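Padum Recipe Notes, version 2

README

Hello, and thank you for downloading this! Padum is a collection of home baking notes that I've been typing up, little by little, from notebooks, recipe cards and the backs of a great many envelopes. It began as a folder on my own computer called "bread stuff" and grew from there, mostly because friends kept sending me theirs (please keep doing that, I love it).

Most of the notes cover everyday loaves, the kind you slice for breakfast, so there's a fair bit in here about toasting too.

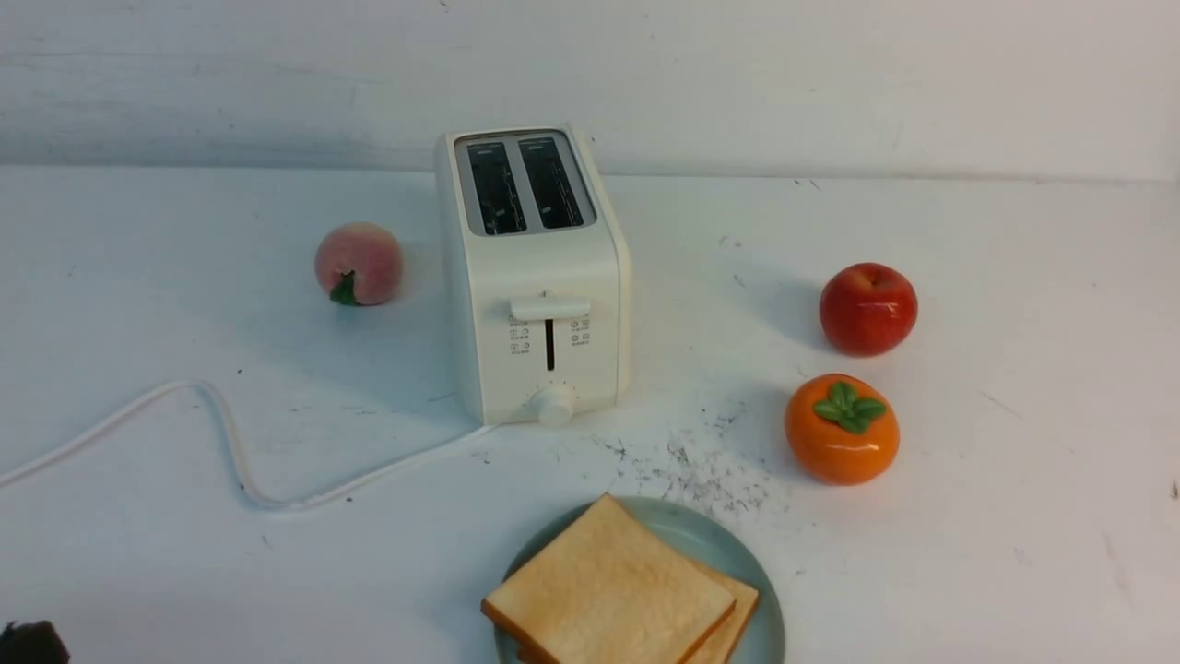

A two-slot toaster with the lever up.

What you get

There are 3202 notes in one big table, one note per row. Each row has a title, the ingredients as the baker wrote them, the method, and a free text column called "remarks" where all the good stuff lives. That's where you'll find things like "too salty, halve it" or "Grandma used the blue bowl," and I couldn't bring myself to cut any of it.

The notes come from 94 bakers. The largest single batch is the Mitsotakis-Vlachou notebooks, which are mostly holiday breads and rusks and which took me from November until well into spring to type, what with the handwriting and the olive oil stains.

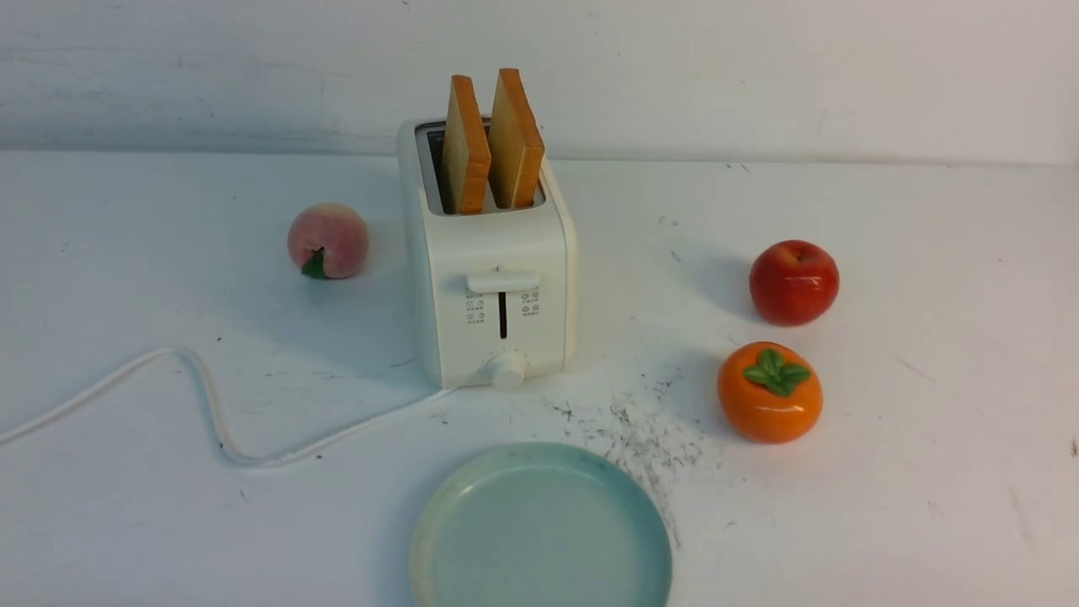 Measurements are the messy part, I'm afraid. I left the original wording in one column and put grams in the next, but only where I felt sure of them. A "cup" in one notebook is a coffee cup and in another it's a proper measuring cup, and if the baker couldn't tell me which, the grams column is blank. Please don't fill those in by guessing and send them back to me! Oven heat works the same way, so "hot oven" stays "hot oven."

I check a small pile of recipes by baking them on Sunday, and those rows say "baked" in the status column. Everything else says "typed," meaning I've read it through twice but never had it in my oven.
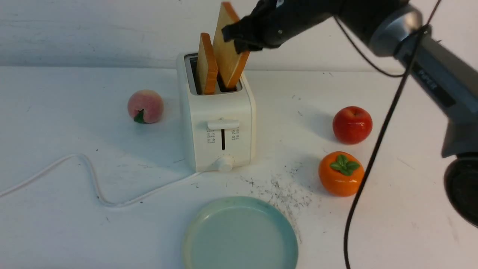

The table was put together with Prolau, a little script that lives in the tools folder and joins the separate notebook files. You only need it if you want to add notebooks of your own. Run it from the top folder, let it finish (over 10 minutes on my old laptop, so go put the kettle on), and look in the out folder for the new table.

Known problems

- Rye and spelt are mixed up in several of the older rows.
- Fresh and dry yeast aren't always told apart.
- Serving suggestions are thin, and many just say "good toasted" or "with butter."
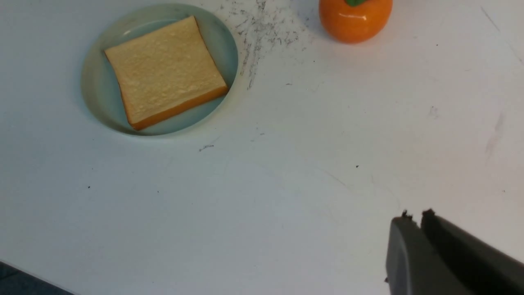

Sharing and thanks

Use the notes however you like at home or in class, and if you print them, please keep the bakers' names next to their recipes. Corrections can go through the Pleltel page or straight to me. A big thank you to everyone who lent a notebook, and sorry to those still waiting to get theirs back, they're on the shelf and the flour has been brushed off.

Damian Tokarz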